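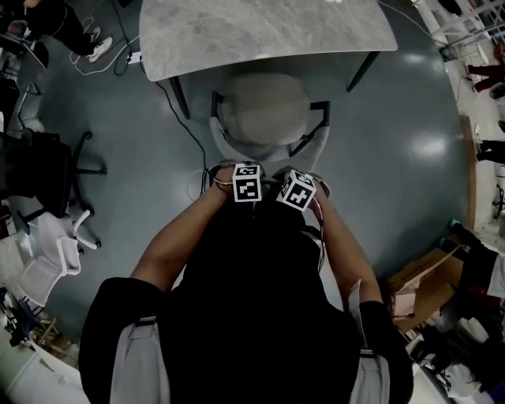 全文约2700字 · 预计阅读8分钟

格罗诺奖章(Gronow Medal),全称“格罗诺黏膜与屏障生物学奖章”,是卢德尔顿生物学会(Ludelton Biological Society)颁发的学术荣誉,授予在上皮屏障、黏液层及相关组织研究中“作出持久而可以重复的贡献”的学者。奖章每两年颁发一次,附带奖金500镑。这一数额自设立以来从未调整,学会章程称之为“象征性奖励”,历届得主对此没有提出异议,至少没有以书面形式提出。

名称

奖章以动物学家格罗诺命名。格罗诺一生大部分时间研究淡水蜗牛的足部黏液,发表论文不多,但每篇都很长。他在遗嘱中将一笔存款和全部标本留给学会,条件是设立一项奖励,并且标本不得丢弃。学会对第一项条件执行得较为积极。标本目前存放在学会会址的地下室,编目工作已启动过三次。

“格罗诺”的中文译名并不统一。早期文献多作“格隆诺”,也有译作“葛罗瑙”的,后者容易与德国的同名地点混淆。学会中文联络处曾发函建议统一使用“格罗诺”,函件末尾的落款却写成了“格隆诺奖章秘书处”。

历史

设立与早期

奖章最初只面向学会会员,而当时的会员总数为38人,其中多数从事植物分类,对黏液缺乏兴趣。首届评选收到两份提名,一份是自荐,另一份提名的是自荐者的导师。评审组经过两次会议,把奖章授予了导师,并在会议记录中对自荐者的“热忱”表示赞赏。该自荐者在第三届获奖,答谢辞中引用了这句会议记录。

第二届未颁奖。学会年报给出的理由是“无合适人选”,但同期的往来信件显示,奖章的铸模被借给邻近的一所中学制作运动会奖牌,归还时边缘已有缺损。此后若干年颁发的奖章在六点钟方向有一处小凹痕,收藏者将其视为鉴别早期版本的依据。

扩大范围

会员限制取消后,提名数量明显上升,评选范围也从单纯的黏液研究扩展到肠道、呼吸道和眼表的屏障功能。章程修订稿对“屏障”一词的定义占了两页半,其中包括一条脚注,说明皮肤“在必要时”也可算作屏障。皮肤生物学界对这条脚注的态度比较冷淡,但提名照常递交。

这一时期最重要的变化是引入“可以重复”这一标准。起因是一位候选人的关键实验在三家实验室都未能重现,而候选人坚持认为问题出在那三家实验室的自来水上。评审组没有就自来水表态,只是在章程中加入了新的一款,规定被提名的主要成果须有至少一个独立团队的重复结果。该款在学会内部俗称“自来水条款”,正式文本中并无此名。

巴米茨时期

由于学会会址漏水,颁奖仪式一度改在巴米茨(Bamitz)举行,前后共四届。巴米茨是一座小镇,以温泉疗养闻名,当地疗养院免费提供礼堂,交换条件是每届得主须为疗养客人作一次通俗演讲。演讲题目由疗养院拟定,留存下来的有《您的鼻子为您做了什么》和《胃壁为何不消化自己》。后一篇讲稿经修改后刊登在学会会刊上,至今仍是该刊被引用次数最多的文章,这一点学会在介绍会刊时一般不提。

屋顶修缮完毕后,仪式迁回卢德尔顿,通俗演讲的传统则保留了下来,题目改由得主自拟,长度普遍增加。

评选程序

提名

任何在相关领域持有正式职位的研究者均可提名他人,自荐自第五届起不再受理。提名材料包括推荐信、代表性论文目录,以及一份不超过120个词的成果说明,供印制颁奖词使用。字数限制执行严格,超出部分由秘书直接删去,不另行通知。曾有一份说明因此以“但是”结尾,并原样进入了当年的节目单。

提名截止时间为颁奖年份的四月末。逾期材料自动转入下一届,被提名人若在此期间去世,提名仍然有效。学会认为这是对学者的尊重,批评者则指出,这使得评审周期可以比某些学术生涯更长。

评审

评审组由五人组成,其中两人须来自学会以外。评审分为初选和终选。初选以书面打分进行,终选以会议讨论进行,章程要求讨论“充分”,未规定上限。据已公开的会议记录,最长的一次终选讨论中,近一半篇幅用于争论杯状细胞是否应当单独列为一个研究方向,最后的决定是留待下次讨论。下次的记录中没有相关内容。

评审组成员若与候选人合作发表过论文,必须回避。屏障生物学圈子不大,这一规定曾导致某届评审组全员回避,学会只得临时邀请一位鸟类学家和一位土壤化学家主持终选。该届结果被普遍认为是历届中争议最小的。

颁奖词

颁奖词以一句话写成,格式固定,通常以“因其在……方面的杰出贡献”开头。由于中间部分需要容纳得主的全部主要成果,这句话往往相当长。学会存档的颁奖词中,有一则包含十一个顿号、两对括号和一个分号,宣读者中途换了一次气,被录音如实保留。

奖章形制

奖章为青铜质,正面是格罗诺侧面像,背面为一只蜗牛,绕以拉丁文铭文,大意为“缓慢而不间断”。蜗牛的壳为左旋,而格罗诺所研究的物种为右旋。雕刻师解释说,他按照素描在模具上刻制,没有考虑到铸造后图像会反转。学会曾讨论重制模具,得知报价后认定左旋版本“已具有历史价值”。

随奖章一同颁发的还有证书和一枚领针。领针图案同样是蜗牛,尺寸较小,看不出旋向。

代表性得主

获奖者中最常被提及的是穆萨·奥贡迪佩(Musa Ogundipe)。奥贡迪佩早年学习造纸工程,后转入上皮生物学,其主要工作是测量黏液层在不同含水量下的孔隙变化。他借用了造纸业检验滤纸的方法,最初的几台仪器也确实购自一家停业的纸厂。同行起初对数据有所保留,部分原因是论文的方法一节里出现了纸浆浓度单位。单位换算之后,这批数据成为后来多个扩散模型的基础。

奥贡迪佩的获奖演讲题为《论等待》,内容几乎全部是样品平衡所需的时间,附有图表。演讲原定四十分钟,实际用时超过两个小时。据会刊报道,听众“大部分在场”。他后来担任过一届评审组主席,任内将终选会议的座位由圆桌改为长桌,理由没有记录。

与其他奖项的关系

格罗诺奖章常与肯德克讲席(Kendeck Lectureship)相混淆。后者由同一地区的一家医学基金设立,侧重临床研究,授予的是一年期的讲学职位,不设奖章。两者的评审日程相近,提名表格的版式也几乎相同,原因是两家机构使用过同一家印刷所。学会档案中有4份误投的肯德克讲席提名,其中一份进入了格罗诺奖章的终选,并以微弱差距落选。候选人本人直到收到慰问信才得知此事。

两项荣誉可以兼得,章程对此没有限制。已兼得者在履历中的排列顺序各不相同,两家机构都声称没有留意。

评价

支持者认为,格罗诺奖章的价值在于它关注长期、基础而不易引人注目的工作,“自来水条款”更被视为同类奖项中较早对可重复性提出明确要求的例子。会刊的一篇社论写道,该奖“很少选错人,只是常常选得很晚”。

批评主要集中在三个方面。其一是得主年龄偏高,早期研究者的机会有限;学会的回应是设立青年提名通道,并将“青年”定义为取得首个正式职位后二十年以内。其二是地域分布不均,前几届得主多来自卢德尔顿周边,步行即可到场领奖。其三是奖金数额,有论者计算过,扣除差旅与仪式晚宴的餐费后,部分海外得主处于净支出状态。学会随后宣布晚宴对得主免费,酒水除外。

关于奖章对学术方向的影响,目前缺乏系统研究。一篇硕士论文曾比较得主获奖前后的发表数量,发现获奖后数量下降,作者谨慎地指出多数得主在获奖后不久即退休。

档案与出版物

历届提名材料在封存二十五年后向研究者开放,查阅须提前预约。阅览室每周开放两个下午,不得携带墨水笔和蜗牛,后一项禁令的来源不详,但一直印在入室须知上。颁奖词汇编已出版两卷,第一卷附有勘误表,第二卷附有对勘误表的勘误。

参见

黏液层
上皮屏障
杯状细胞
肯德克讲席
卢德尔顿生物学会历任主席列表

本条目最后修订于2025年6月29日。“奖章形制”一节需要补充来源。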